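The Date on the Back Is a Specification. Print It Like One.

Opinion | Packaging & Standards | 2/13/24
41 shares | 17 comments

A date code on a household product is the only part of the package that changes from one production run to the next. The artwork is fixed for years at a time. The date is applied on the line, usually at speed, usually by a continuous inkjet head or a small laser, onto whatever surface the designer left free. It is also the part that receives the least design attention, and the results are what one would expect. Codes are gray on white, or embossed into a crimp, or printed across a seam so that the third digit falls in the fold.

My position is that the date and lot code should be treated as a functional component of the package, with a drawing, a tolerance and an inspection step. At most companies I have worked with it is treated as a mark that must exist. Those are different requirements and they produce different codes.

I spent nine years on filling and packing lines, first at a contract packer in Skekbridge and later as a consultant to smaller firms, and the complaint files are consistent. People do not write in to say the date has passed. They write in to say they can't find it, or they found two and don't know which one counts, or they found one and can't tell the month from the day.

Three dates, one field

The first problem is meaning. A date on a package can be the date of manufacture, the date after which the maker no longer stands behind the product, or the date after which the product should not be used. In food there is a further split between quality and safety, and the public argument has mostly been about that split. Household goods get less attention. Cleaning liquids, first aid supplies, batteries, glues, sunscreens and water filters all age, each by a different mechanism, and most homes keep them well past the point at which anyone remembers buying them.

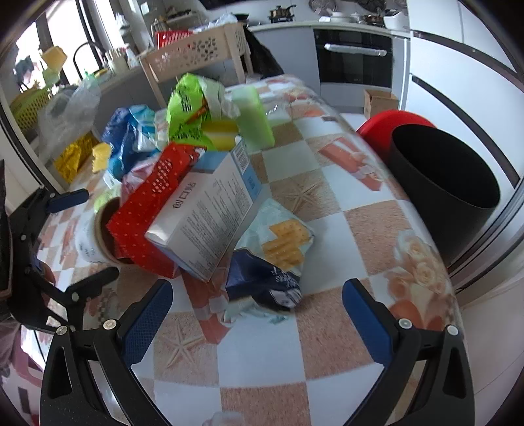
A box of adhesive bandages on a checkered tablecloth.

Consider what aging does in each of these. In a pressure-sensitive adhesive the tack drifts, and the pad's sterility depends on the seal of the inner wrapper. In a bleach-type cleaner the active ingredient decomposes at a rate that depends heavily on temperature, so a bottle stored over a radiator and a bottle stored in a cellar with the same date printed on them are different products after two summers. A dry cell loses charge slowly and then may leak. A cyanoacrylate glue is fine until the cap is first removed, after which the printed date has very little to do with it.

One field cannot carry all of this. What it can carry is one date with one stated meaning. "EXP" or "use by" should mean that the maker's claims are not supported after the date. "MFD" should mean manufactured. Where both are printed they should sit together, in the same type, each with its prefix on the same line. I have seen packages with the manufacture date on the base and the expiration date on the neck, neither one labeled. A buyer who finds only the first will throw out a good product, and a buyer who finds only the second will have no idea how old the thing is. The first error is cheap. Repeated over a production run it is still waste.

Format is the second half of the same problem. An all-numeric date with a two-digit year has three plausible readings in an international market. The fix has been known for decades: a four-digit year first, or a month written in letters. "2000 MAR" cannot be misread by anyone who knows the alphabet in question. "03/05/00" can be misread by everybody. The usual objection is character count. Adding the full year costs two characters, and on a modern head two characters cost nothing that I have ever been able to find on an invoice.

Contrast, height, place

The third problem is physical. Here the industry has numbers, and it applies them to barcodes and then forgets them. A barcode that fails to scan stops a checkout lane, and a retailer will charge the cost back to the supplier within the week. A date that fails to read costs the supplier nothing it can see. So the barcode gets a quiet zone, a verified contrast grade and a protected flat panel, and the date gets the shoulder of the bottle.

The shoulder is a bad place for print. It is curved in two directions, so the distance from the print head varies across the code and the outer characters spread. It is where hands go. On blow-molded containers it is often where the wall is thinnest and most glossy, and solvent ink takes longest to cure there. Laser marking solves the smearing and creates a new difficulty, which is that a laser mark on unpigmented white plastic is a change of texture more than a change of color. Under store lighting it can be read at an angle. In a laundry closet with one bulb it often can't be read at all.

At the Gurisach plant, where I advised on a changeover in March several years ago, we ran a plain test. The line filled a liquid detergent in two bottle shapes at 200 bottles a minute. We moved the code from the shoulder to a flat band reserved at the foot of the back label, raised character height, and switched to black on a matte white patch. The change to the label artwork was one rectangle. The change to the line was a bracket and an afternoon. The rejection rate for the code, as judged by the plant's own camera system, dropped far enough that the quality manager suspected the camera.

That last detail matters. The inspection system had been tuned to accept the old code. Its threshold had been lowered in steps, over years, by different shift engineers, each of whom had a line to keep running. By the time we looked at it the camera would pass a code that had two illegible digits. The camera did its job as configured, and the configuration had drifted to match the defect.

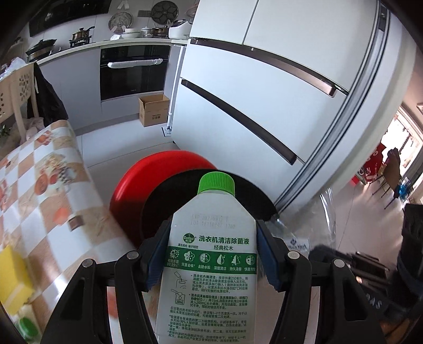
What the dense label crowds out

A common reply from brand teams is that there is no room. The back panel already holds directions, warnings, dosing diagrams, ingredient statements, a recycling mark, an address and a set of claims, sometimes in more than one language. All of that is true, and most of it is there for good reasons. Dosing marks in particular earn their space. A person who is told to pour 200 mL and given a drawing of a measuring cup will generally pour something close to it.

Claims are another matter. A row of icons restating the benefits listed on the front panel occupies more area than a legible date would. I don't object to claims. I object to a process in which claims are allocated space in the first round of layout and the date is allocated whatever remains in the last. At Molefe, a mid-sized maker of household chemicals, the packaging group reversed the order. The variable data panel is placed first, at fixed dimensions, and nobody in marketing can resize it. Their back panels look much like everyone else's. The date can be read at arm's length.

Small packages are the harder case. A tube of ointment or a carton of dressings has very little flat area, and the outer carton is frequently discarded or left open on a table while the contents go into a drawer, a handbag or a glove compartment. For these the code belongs on the inner unit as well as the outer one. It costs more, as each unit needs its own mark. The Jititz cooperative does this for its wound care range by printing the code into the wrapper film on a repeat, so that any torn-off strip carries at least one complete copy. The repeat wastes ink and makes the wrapper look busy. It also means a loose strip found under a car seat can be dated.

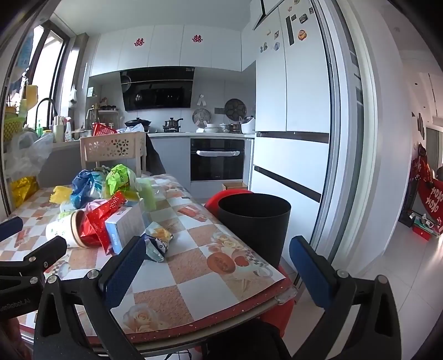 I am aware that most people will never look. The usual estimate in the trade is that buyers check dates on milk, eggs and medicine and on little else, and I have no reason to dispute it. But the audience for a lot code is wider than the buyer. When a product is recalled, the lot code is the sole means by which a household can tell whether the unit it owns is one of the affected ones. A recall notice that lists 700 lots is useless against a bottle whose lot has rubbed off. In that situation the household does one of two things: it returns everything, which the maker pays for, or it ignores the notice, which is worse.

There is a cost argument against all this and it should be stated fairly. A reserved panel requires new label artwork for every product. Plates must be remade for any label still printed flexographically. For a firm with a wide catalog that is real money, and it buys nothing the sales department can point to. My answer is that artwork turns over anyway. Most household labels are revised at least once every five years for claims, regulations or fashion. The panel can be added at the next revision, at a marginal cost close to zero, and the whole catalog will have it by the end of the cycle.

What I would ask for, then, is short. One date, prefixed, with a four-digit year. A lot code on the line below it. Both in a dark color on a light matte patch, on a surface that is flat or curved in one direction only, away from the area where the package is held. A minimum character height, stated on the drawing. An inspection threshold that is recorded, with changes signed for, and checked against a set of known bad samples at the start of each run.

None of this requires new equipment. The heads on most lines today can print a better code than the one they are printing. They are being given a poor surface and a narrow window, and then a tired camera is asked to confirm the result.

Filed under: Labels, Shelf Life, Production Lines
17 comments

Related
Why Child-Resistant Caps Fail the Wrong People
Matte or Gloss: What Varnish Does to a Laser Mark
The Measuring Cap Is Still the Weakest Part of the Bottle
Reading a Recall Notice, Line by Line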